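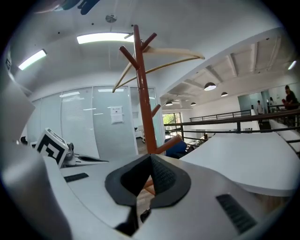

One club secretary wrote to us after the first release to say that the fixture list came out beautifully, that every team had a game, and that all of the games were at the same ground at the same hour. We have kept the letter. Section 4 has been rewritten as a result, and the step that letter refers to is now step 3, where people will meet it before the damage is done.

## 4. Setting up a season in Daluleck

You should have finished Section 3 by now, which means the program is installed, your league has a name, and you have chosen a password other than the name of the league. If you skipped Section 3, go back. It is short.

A season in Daluleck is made of four things: teams, grounds, dates and rules. They have to be entered in that order. The program will let you enter them in any other order and will say nothing about it until you press **Build**, at which point it will say a great deal.

### 4.1 Before you start

Have these to hand:

- the list of teams, spelt the way the teams spell them
- the grounds, with the number of pitches at each
- the first and last dates on which anyone is prepared to play
- your league's rule book, or whoever remembers what is in it

**Note.** Team names may be up to 200 characters long. One league has used nearly all of them, thanks to a sponsor. The name will print on a single line of the results sheet whatever its length, so the type gets smaller as the sponsor gets prouder.

### 4.2 Creating the season

1. From the main menu choose **Season > New**.
2. Type a name for the season. The year will do. Daluleck accepts any year up to 2031, after which you will need a newer version, and so, we imagine, will we.
3. Set **Pitches per ground** before doing anything else. The box starts at "unlimited". Change it to the true figure for each ground. Leaving it alone produces the result described at the top of this section.
4. Enter the teams. Press **Return** after each one. Pressing **Tab** moves you to the shirt colour box, where many a team has been entered as a colour.
5. Give each team a home ground. Two teams may share a ground. If they do, tick **Never home together**, unless there is room for both and they are on speaking terms.
6. Enter the first and last dates of the season.
7. Press **Save**. The disc symbol in the corner stops turning when the season is safe.

> **Caution.** Do not press **Build** yet. It is large, green and in the middle of the screen. We asked for it to be moved and it was made larger.

### 4.3 Kick-off times

Times are kept in minutes after midnight. You can type them in the ordinary way and the program converts them, but error messages use the minutes. A message reading "Clash at 720" therefore means that two games are down for noon on the same pitch. It does not mean that you have 720 clashes, although see 4.6.

1. Open **Season > Times**.
2. Choose a usual kick-off for the whole league.
3. For any ground without floodlights, fill in **Latest finish**. The program works backwards from this, allowing for half-time and the length of match you set in Section 3.
4. If a ground is shared with another sport, mark the hours when it is taken. Daluleck treats all other sports as a solid object.

Leagues that play through the winter should enter **Latest finish** again for March, when the clocks change. The program knows about the clocks. It doesn't know whether your ground does.

### 4.4 Rules

Most leagues need only the first three boxes on this page.

| Setting | Starts at | What it does |
|---|---|---|
| Points for a win | 3 | Added to the table when a result is confirmed |
| Points for a draw | 1 | The same, for both sides |
| Longest run away | 2 | Most away games a team can be given in a row |
| Shortest rest | 7 days | Least time between one team's games |
| Derby gap | Off | Keeps named pairs apart until the second half of the season |
| Goodwill | Off | See below |

**Shortest rest.** If this is longer than seven days and you also want everyone to play every week, the program will point out the difficulty. Earlier versions tried to oblige and never came back.

**Goodwill.** With this on, a team that was given an awkward Christmas fixture last season is spared one this season. It needs last season's file. Teams have longer memories than the program has, and you may be told about grievances it has no record of. These can be typed in by hand under **Goodwill > Other**.

### 4.5 Cup dates

If your league enters a cup, hold dates for it now. Suppose you are a Rokberg league whose clubs all go into the Roman Shield:

1. Choose **Season > Hold dates**.
2. Pick the cup from the list, or type its name.
3. Mark the date of each round.
4. For each round choose **All teams** or **Teams still in**.

**All teams** keeps the whole league free on every cup date. It is tidy and wastes a good many afternoons. **Teams still in** releases a club as soon as it is knocked out and offers it a league game for the spare date. Clubs that have just been beaten don't always thank you for the offer, and they may refuse it under **Fixtures > Decline**.

### 4.6 Building the list

1. Press **Build**. You may now.
2. Wait. A small league takes seconds. A large one with shared grounds can take long enough for tea.
3. Read the report. Green lines are settled, amber lines broke a preference, and red lines broke a rule.
4. Click on any red line to see which rule was broken and which team will telephone.
5. Change one thing, then build again.

> **Caution.** Change one thing at a time. If you change several and the red lines vanish, you won't know which change did it. If more appear, you won't know that either.

When the list is all green, or green enough, press **Lock**. Locked fixtures stay put however many times you rebuild. A postponed match must be unlocked before it can be moved, and the program will ask you to give a reason. "Waterlogged" is already filled in.

### 4.7 Sending the list out

1. Choose **Share > Clubs**.
2. Tick **Draft** if you want comments. Untick it if you have had enough of them.
3. Check the preview for missing grounds. These print as a row of dashes -- several people have set out to find one.
4. Press **Send**.

If your league uses the Sternenness results page, tick **Also publish** and paste in the key from your account. The list appears there after the next refresh. Kick-off times are shown in the ordinary way, so you needn't teach anyone about minutes after midnight.

**Note.** A list sent in error can be withdrawn with **Share > Recall**. This removes it from the results page and sends each club a message asking it to ignore the previous message. In our experience this is the one that gets read.

### 4.8 If something looks wrong

*A team plays itself.* It has been entered twice with different spelling. Use **Teams > Merge**.

*A team has no games at all.* Look in the shirt colours.

*The table shows points before the season starts.* Last season's file has been opened for Goodwill and left open. Close it without saving.

*Every home game is on the same pitch at the same time.* Return to 4.2, step 3.

Section 5 deals with entering results, including abandoned matches and those where the two clubs have sent in different scores.

Section last revised 18 February 2022.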